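About Jurutari

Jurutari is a small room-clearing and household tidying business. We work in share houses, rental flats, student residences and family homes, and we do the ordinary jobs: clearing surfaces, emptying drawers, sorting what is kept from what goes out, and leaving the furniture clean enough to use again. We don't do renovations or steam cleaning.

The business was started by Iida Rissanen and Sivaprasad Rai, who met while clearing out a boarding house at Flurnholm. The job was meant to take a weekend and took most of June. Iida kept a notebook of what was found on top of the furniture in each room, and it was nearly always the same: drink cans, chargers, receipts, coins, hair ties. The notebook is still in the office and it is how we came to work the way we do.

How we work

We start with the flat surfaces. The top of a chest of drawers, a bedside table, a windowsill or a desk is where things get put down at the end of the day, and it is the first thing people see when they open the door. Once those are clear the room is easier to walk around in and it is easier to make decisions about the rest.

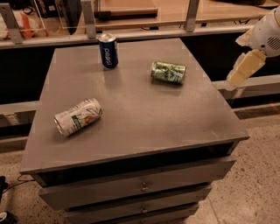 Cans and bottles come first. They go into their own tub, separate from general rubbish, and we check that they are empty before they go in. If there is anything left it gets tipped down the sink. Dented and crumpled cans are fine for the recycling. Where a container deposit scheme applies we ask the client beforehand whether they want the cans set aside, as some schemes are fussy about crushed ones and the labels need to be readable.

After that we wipe the surface with a damp cloth and then a dry one. Painted furniture, grey and white especially, shows scuffs and dust more than people expect. Most of it comes off with warm water and a drop of dish soap. We don't use scourers on paint, and we don't promise to remove old marks. A scuff that has gone through the paint will stay there until somebody repaints it, and we will tell you so at the start.

Drawers are done last, from the top down. Each one is emptied onto a sheet on the bed or the floor, wiped out, and refilled with what the client wants to keep. We tighten loose knobs while we are there – a small round knob on a single screw works itself loose over the years – and we carry a tin of spare screws for the purpose. There is no charge for that.

What it costs

A single room is a flat fee, quoted before we begin. Whole houses are quoted after a visit. We take bookings for up to 2 rooms on the same morning with one crew, and anything bigger gets a second crew. We bring our own tubs, cloths, bags and labels. All we ask is a working tap and somewhere to park the van.

The Wellia residence

Our largest regular client is the student residence at Wellia, where we look after 50 rooms between tenancies. The furniture is much the same in every room: a bed, a desk, a chair and a chest of drawers. It makes for steady work and we have learned a good deal there about what people leave behind. Soft drink cans are far ahead of anything else. In the last full year we took more than 2,000 of them out of the building, and the deposit money went to the residents' kitchen fund, which paid for new kettles and a decent set of saucepans.
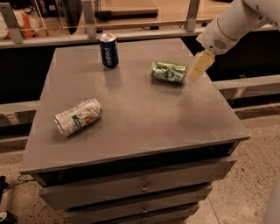 Vieira wrote to us after a changeover and said the main thing was finding the top of the drawers clear on arrival, with space to put a suitcase down, and that it would be good if we could leave a spare recycling tub on each floor. We thought that was sensible and now do it. The tubs are labelled and collected when we come through for the common areas.

Things we won't do

We don't throw out anything that isn't plainly rubbish without asking. Letters, photographs, medicines, keys and money are put in a lidded box and handed over at the end. We don't go through locked drawers. We don't move heavy furniture on stairs, although we can give you the number of a removalist who does.

Working for us

We are a crew of casual and part-time staff, and most of them started with no experience. Training is a few paid shifts alongside Iida or Sivaprasad. If you are careful with other people's belongings and don't mind sticky hands, send us a short note through the contact page with the days you can work. We keep all enquiries and reply to every one, although during the end-of-term rush it can take us a while.

Prices on this site were last reviewed on May 1, 2022.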